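Notizbuch Handgreifer / Projekt Kevero
Freitag, Februar, angefangen kurz nach dem Mittagessen

Endlich ein Tag, an dem ich etwas Schönes eintragen kann! Die Übergabe zwischen Kartenaufbau und Demonstration funktioniert, und zwar so gut, dass ich den Vergleich zweimal gerechnet habe, weil ich es beim ersten Mal nicht glauben wollte.

Kurz für alle, die letzte Woche nicht da waren: Wir hatten das Problem, dass die Greiferpose bei manchen Demonstrationen mittendrin wegspringt. Die Trajektorie sieht lange sauber aus, dann ein Satz zur Seite, dann läuft sie sauber weiter, nur eben versetzt. Für das Training ist so eine Episode Gift. Das Netz lernt den Satz mit, und Songül hat ja gesehen, was der Arm dann in Odcombe gemacht hat (Schublade, Kante, Not-Aus).

Meine Vermutung war die Karte. Bisher haben wir für jede Episode einzeln lokalisiert, also jedes Mal bei null angefangen, und das Wohnzimmer ist dafür ein undankbarer Raum: helle Wände, Rollos unten, viel glatte Fläche. Bückt man sich zum Sofa, sieht die Kamera unter Umständen nur noch Polster. Inês hatte schon im Januar vorgeschlagen, vorher einen langsamen Rundgang zu machen, daraus eine gemeinsame Karte zu bauen und alle Episoden gegen diese eine Karte zu lokalisieren. Ich war skeptisch, wegen der Leute, die im Raum herumlaufen, und wegen der Stühle, die nie da bleiben, wo sie standen. Entschuldige, Inês. Du hattest recht.

Ablauf, so wie er jetzt gilt:

Rundgang zuerst, Greifer auf Brusthöhe, einmal an den Wänden entlang und dann quer durch die Mitte. Langsam! Wer zu schnell um die Ecke dreht, macht die Karte an der Stelle dünn.
Markertafel aufstellen und bis zum Ende der Serie nicht mehr anfassen. Sie legt Maßstab und Ursprung fest.
Karte einmal rechnen und auf Schleifenschluss prüfen, erst dann Demonstrationen aufnehmen.
Jede Episode beginnt und endet mit Blick auf die Tafel. So bekommen wir den Drift geschenkt, ganz ohne externes Tracking.

Der letzte Punkt ist mein Liebling. Wir haben in diesem Raum keine Referenzmessung und werden so schnell auch keine bekommen. Wenn aber die Tafel am Anfang und am Ende an derselben Stelle der Karte liegen muss, dann ist die Differenz der beiden Schätzungen eine ehrliche untere Schranke dafür, wie weit uns die Pose unterwegs weggelaufen ist. Eine untere Schranke, wohlgemerkt, ein Fehler in der Mitte kann sich bis zum Schluss wieder herausmitteln. Amândio hat darauf bestanden, dass das hier steht, also steht es hier.

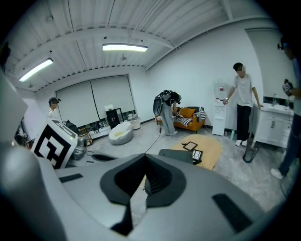 Abb. 1: Wohnraum aus der Sicht des Handgreifers, Markertafel links hinter dem Gehäuse, Betrieb am Sofa.

An dieser Ansicht lässt sich gut erklären, warum ich so lange an der Maske gesessen habe. Das graue Gehäuse füllt unten einen riesigen Teil des Bildes, und es bewegt sich relativ zur Kamera kein bisschen. Jeder Merkmalspunkt darauf behauptet also steif und fest, wir stünden still. Meine alte Maske war ein simples Rechteck über dem unteren Bildrand und hat die hochgezogene Rundung links nicht mit abgedeckt. Dort saßen die Punkte dann natürlich besonders gern. Die neue Maske folgt der Kontur des Gehäuses, samt schwarzer Öffnung in der Mitte. Nebenwirkung: Ich gewinne neben dem Gehäuse echte Bildfläche zurück.

Richtig wertvoll ist die Decke. Wellprofil, Träger, Rohre, dazu die zwei langen Leuchten: Da oben läuft niemand herum, da rückt niemand etwas beiseite. Ich hatte die Decke früher oben weggeschnitten, weil mir die Leuchten zu hell waren (Raquel schüttelt darüber bis heute den Kopf). Jetzt bleibt sie drin, nur die Leuchten selbst werden über einen Helligkeitsschwellwert ausgenommen. Das Wellprofil hatte ich wegen der Wiederholung im Verdacht, falsche Zuordnungen zu liefern. Tut es vereinzelt auch, aber der geometrische Test wirft sie zuverlässig raus.

Personen: Die maskiere ich nach wie vor nicht eigens. Vier Leute im Blickfeld, einer davon tief über das Sofa gebeugt und mit einem ziemlichen Gestell auf dem Rücken, das ist für die Lokalisierung eigentlich ein Albtraum. Mit der fertigen Karte stört es kaum noch, denn Punkte auf Personen finden darin schlicht keinen Partner. Bei der alten Methode wurden sie fröhlich mit eingebaut.

Jetzt die Zahlen. Serie mit 60 Episoden, dieselben Rohdaten einmal alt, einmal neu gerechnet, maximal 2.000 Merkmale pro Bild in beiden Fällen. Als Sprung zählt, was zwischen zwei aufeinanderfolgenden Bildern schneller ist, als ein Mensch den Greifer führen kann.

Alt, jede Episode für sich: Sprünge quer durch die Serie, gehäuft beim Bücken.
Neu, gemeinsame Karte: 3 Episoden mit Sprung. Drei!

Zwei davon habe ich mir Bild für Bild angesehen. In beiden ist die Kamera so dicht über dem gestreiften Stoff auf dem Sofa, dass sonst nichts mehr zu sehen ist. Schwarz-weiße Streifen sind lokal überall gleich, da kann die Karte noch so gut sein. Bei der dritten weiß ich es noch nicht, Glória schaut sich die IMU-Daten dazu an. Ihr erster Tipp ist ein Zeitversatz und gar kein Bildproblem.

Für die Streifen habe ich 2 Ideen. Entweder die IMU in solchen Momenten stärker gewichten, das geht aber nur kurz gut. Oder beim Rundgang gezielt näher an das Sofa herangehen, damit auch Nahansichten in der Karte liegen. Ich probiere zuerst die zweite, die kostet fast nichts.

Nachtrag, halb sechs: Raquel hat gefragt, ob die Karte auch noch gilt, wenn wir die Sitzecke umstellen. Sehr gute Frage, keine Ahnung. Decke und Wände sollten tragen, solange die Tafel stehen bleibt. Eigene Serie dafür anlegen, am besten mit absichtlich verrücktem Bürostuhl und Couchtisch, und den Rundgang vorher nicht wiederholen.

Offen:
Maske als Datei ins Repo, mit Versionsnummer (ich)
Zeitversatz dritte Episode (Glória)
Alte Vieira-Serien noch einmal durch die neue Kette schicken. Vielleicht sind die weggeworfenen Episoden ja doch zu retten (Amândio, falls der Rechner in Farnerside frei ist)
Songül Bescheid geben, sobald der neue Datensatz liegt, sie will das Training gleich über Nacht starten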